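*Typed up from a recorder and one page of notes. Monday, February 21, 2022. Cleaned up a bit, not a lot.*

Nuno Arruda is eating a sandwich when I get to Zunden, and keeps eating it through most of the first answer. Gripper on the bench in front of him, another one in a padded box by his foot. Cables everywhere. He has spent since January putting two grippers, a wrist camera and a pair of controllers through the same household jobs, and he wants to talk about drawers.

"Everybody tests on a table," he says. "Nice flat table, nice block, pick up the block. Every gripper I have ever held can pick up the block. So what did you learn? You learned it's plugged in."

The two grippers, for anyone who hasn't followed this. The Zaneo is a parallel jaw, two flat fingers with swappable pads, simple and quick. The Andberg has three fingers that wrap, underactuated, so they close on a shape and sort of settle around it. Same arm for both. Same drawer, a kitchen one, full of bar stuff: glasses, jiggers, a shaker, bottles. Nuno picked bar stuff because it's mean.

"Shiny, see-through, tapered, round. Everything a depth camera hates and everything a flat finger hates. And it's all stuff people own. I'm not making up a torture test, I'm opening a drawer."

So how does it go? I ask for the headline number and he gives me 357, the count of logged grasp attempts with both grippers together. Then he won't give me a success rate. Not yet. He says he changed the finger pads partway through and the before and after shouldn't be added up.

"If I hand you one percentage you'll print it. Then someone from a sales team prints it bigger. No."

Fair enough. He does go object by object, though.

Jiggers first. The Zaneo is good at jiggers if it comes in at the waist, the narrow part, and bad everywhere else. On a cone the flat pads touch along a line and the whole thing squirts out. He does the motion with his thumb and finger, the pinch and the squirt. The Andberg doesn't care so much where it lands. But it needs room for that third finger and in a drawer with things standing close together there often isn't any.

"That was the surprise for me. I thought wrapping wins. Wrapping wins on a table. In the drawer it's knuckles, the knuckles are too fat, you go in for one glass and you've pushed over the neighbor."
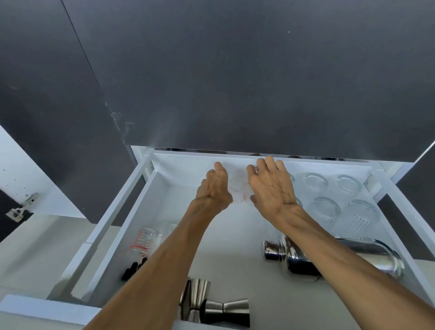

He went back and forth on approach angle for most of a week. Straight down from above is the default in the planner, and straight down is fine near the front. Toward the back it's no good, you have the cabinet over you and the wrist housing wants to be exactly where the door is. So you tilt. Then the camera, bolted on the wrist, looks at the back wall of the drawer and not at the thing you want.

Which gets us to the camera. The Fonseca is a stereo unit with a projector, short range. Nuno likes it more than he expected to. Also swears at it.

"White drawer, lights on, clear glass. The glass isn't there. I mean in the depth image it's not there, there's a hole with a bit of floor showing through. You get the rim sometimes. If there's printing on the side you get the printing. I had a little floating scale of numbers with no cup."

Did he fix it? Sort of. Turned the projector off for glass, ran the color image through a segmentation model, guessed depth from the rim ellipse. Works on tumblers standing alone. Works less well on tumblers standing in rows, where the rims overlap and the model decides two glasses are one wide one. Ribbed ones are easier than plain, he says, more edges to hang on to.

I ask why not a fixed camera over the drawer too. He points up. There is a bracket on the ceiling rail with nothing in it.

"Tried it. Sees great until the arm comes in. Then it sees a lot of arm." He did keep the overhead calibration and says he may put it back for the planning step only. Look once, then go. But people bump the rail and then the calibration is off by a few millimeters and he's back to missing jiggers.

Controllers. This is the part where my notes get bad because he talks fast and draws on the back of the sandwich paper. Short version — two ways of running the arm. Position control, where you tell it a point and it goes to the point, period. And impedance, where the arm acts like it's on a spring and gives when it meets something. He ran both with both grippers.

"Position control in a drawer is how you buy new glasses."

How many did he buy?

"Five. Five broken. Write that down, it's good for people to know. All of them with position control and most of them sideways, the finger catching one on the way *out*. You plan the pick so carefully and then the exit is just, up, bye."

Impedance was better for glass and worse for heavy things. Soft spring, the arm sags. With a stiff spring you're nearly back at position control. He ended up scheduling it, soft on approach, stiffer once the jaw reports contact, soft again for setting down. He says this is nothing new and any controls person would roll their eyes. But neither gripper ships with a decent hook for it. The Zaneo gives you jaw width and motor current and you have to work out contact yourself. The Andberg has a contact flag, and the flag is late.

"Late how?" I ask.

"Late like the glass has moved. It's a nice flag for a box. For a shot glass I know it's touching because the shot glass is now over there."

A word on pads since he changed them and it matters. Zaneo's stock pads are hard rubber with a crosshatch. Fine on metal in theory, but polished metal picks up finger grease from whoever loaded the drawer and then the crosshatch skates. He cut some softer silicone ones, thicker in the middle. Better on everything round. Worse on thin rims, the silicone folds over and then you can't tell your jaw width from your pad squish. He's wiping the metal down between runs now and says in the write-up he'll report wiped and unwiped seperately. Nobody's kitchen is wiped, he adds.

Mounting took longer than it should have. The Andberg flange needed an adapter plate, and with the plate it sits 30 millimeters further out than the Zaneo. Sounds small. At the back of a drawer, under a cabinet, it decides whether you get your elbow in or not. He thinks some of what he blamed on the fingers in the first days was really the plate. Reran a bunch of it. Some got better, the tall things mostly stayed bad. 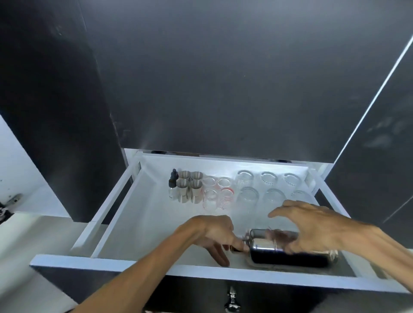
Two arms or one is the argument he keeps having with the rest of the group, and he's changed sides. In January he was one arm, keep it simple, half the calibration. Now he wants two, at least for anything long or heavy. The bottles did it. A person laying a bottle down on its side in that drawer takes it by the neck with one hand, and the other hand is already open above the body, fingers curved, ready to steady the thing before it even needs steadying. One gripper on the neck has all the weight hanging off to one side and a round smooth body that wants to roll. "The hovering hand," he says. "It's doing nothing! It's doing everything. I have no controller for that hand. What's its target? It's not grasping, it's kind of loitering." He also points out that the neck is the only place the Zaneo gets a proper hold on a bottle like that. Up at the shoulder you've got a wire closure in the way and slick silver under it, and the Andberg once got a fingertip in behind a wire like that and wouldn't let go. He had to hit the stop and undo it by hand.

So would he buy the Andberg? Long chew.

"For a lab with one gripper and lots of different objects, yes, maybe. For drawers, no. I'd take the Zaneo, the soft pads, and longer fingers. Thinner longer fingers. I asked them for longer fingers." And? "They sent me the drawing so I can print my own."

Printed ones flex, by the way. He tried it. Three prints, different infill, all of them bend when you load the tip and the jaw width lies to you. He is getting a set machined. Until they come he's not running any more tall glasses at the back, there's no point, he knows it'll fail and he knows why.

Speed, quickly, because someone always asks. The Zaneo closes quicker and he never once used it at full speed. The Andberg is slower and you wait on it. With the scheduled controller the arm is the slow part anyhow, so on a whole pick he couldn't feel a difference between them. He has the timings. Not sorted yet.

What he'd tell somebody starting the same comparison next month? He thinks on this one, puts the sandwich paper down.

"Do the exit. Write the exit before you write the grasp. And put the thing in a real drawer on day one, even if it's a bad drawer. I lost two weeks on the table, two weeks of beautiful data, and it predicted the wrong gripper." Then, after a second, "Also label your pads. I have a bag of pads here and I don't know which is which."

He holds the bag up. They're all gray.

We stopped there since he had the arm booked and somebody was already standing in the door waiting for the bench. The machined fingers are due in a couple weeks. He says come back then, bring glasses. Plain ones, no printing, he has enough of teh printed kind.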